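A morning at the Zorero open day, Clistow

I'd been meaning to get out to Clistow since January, when the Zorero newsletter first mentioned they'd be opening the workshop to anyone thinking of buying one of the Kata kits. I run a small repair and refurb business (pumps and gearboxes, mostly, plus whatever the farm supply place sends over), and a lot of my day goes into sorting bits. Nuts in one tub, gears in another, mystery parts in a third. So a benchtop arm with a proper hand on it has been on my wish list for ages, and this seemed like the cheapest way of finding out if I was dreaming.

It's a 226 km drive for me, which meant leaving in the dark and getting there just on nine with a servo coffee and a sausage roll inside me. Parking is out the back, through the gate with the faded green sign. Don't try the front, it's all loading bays. I did try the front.

You sign in, you get a lanyard and safety glasses, and then they pretty much let you wander. I liked that. The last open day I went to (different company, different state) had us shuffling along behind a rope like we were at the zoo.

The first room is the talky one. There's a slide show on a loop, a table of brochures and a price list which they will only give you if you ask for it. So ask for it! The Kata comes as the arm and controller, and then you choose what goes on the end. The basic option is a two-finger gripper. The one everybody was crowding around was the five-finger hand, sold under the name Zacharias for reasons I forgot to ask about, and it adds a fair whack to the bill. There's a service plan as well, paid yearly, and I got three slightly different explanations of what it covers before someone fetched a printed sheet. Wear parts in the hand are covered. Cables aren't. Travel for a technician isn't covered either if you're outside their delivery zone, and I'm well outside it.

Through the double doors is the workshop proper, and that's where I spent most of the morning. It's a tidy place, good light, quieter than I expected. They had 2 benches going. One had the basic gripper moving cartons from one side to the other, over and over, very smooth, and I got bored with it quickly -- sorry, but I've seen cartons moved before. It's a solid unit and if boxes are your problem then I'd say you could stop reading and go and order it.

The other bench was the small-parts one and I parked myself there. The staff member running it was happy to be pestered. I asked about oil on the parts, because mine always have oil on them, and the reply was that the fingertips can be wiped down with a mild degreaser but they'd want a glove over the whole hand for really grubby work. The glove is another item on the price list, naturally. I asked about noise, about power (ordinary wall outlet, good) and about how long it takes to teach it a new part. For that last one I was told 3 hours for something simple, with somebody who's done it before. I'd budget a full day for me.

I also asked how fussy it is about where things are put down. My benches are never going to look like a brochure. The answer was that a soft mat helps a lot, as hard little parts don't skate away when a finger touches them, and that you can have other gear on the table so long as it stays out of the arm's reach. That made me feel better about the whole thing.
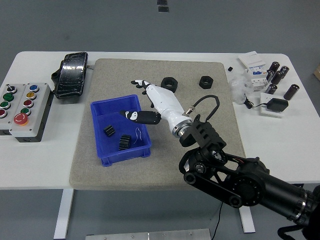
Zacharias owners should budget for spare fingertips, according to a reader called Torquewrench, who wrote in after I put a short note about the visit on the club page: "We've run ours for two seasons and the hand is brilliant on nuts and small gears, but the tips wear quicker than the brochure lets on. Buy a set up front, you save on the postage." Good to know, and I've pencilled it into my sums.

The hex nuts were what I cared about. A flat nut on a bench is a rotten thing to pick up even with my own fingers, and I've got tubs and tubs of them. A plastic bin for the gear racks on the mat would suit my setup too, and I already own plenty of bins.

The emergency stop got a good going-over from the safety-minded people in our group. Theirs sits on the table with the other push buttons, at the left-hand end. I'd want mine closer to my knee, and was told the box can be mounted wherever the lead will stretch to. Extension leads for it are $427, which made a few of us laugh out loud, and then we found out that includes the fitting and the sign-off, so fair enough I suppose.

Lunch was a barbecue in the yard, with a veggie option and proper onions. I had a good yarn over it with a couple who grow cut flowers and want something to sort bulbs by size. They were leaning towards the basic gripper and a tray. I was leaning towards a second sausage.

Would I buy one? I haven't made up my mind. The arm I'd have tomorrow. The hand is the part I want and also the part that blows the budget, and the travel charge for a technician is a worry when you live where I do. They offer a trial hire, with the freight at your own cost, and I've put my name down for the next lot. If it comes off I'll give it a tub of my worst nuts, oil and all, and write it up on this page.

If you're going yourself, wear closed shoes (they do check), bring a few of your own parts in a lunch box so you can ask about them, and get there before ten while the small-parts bench is still quiet.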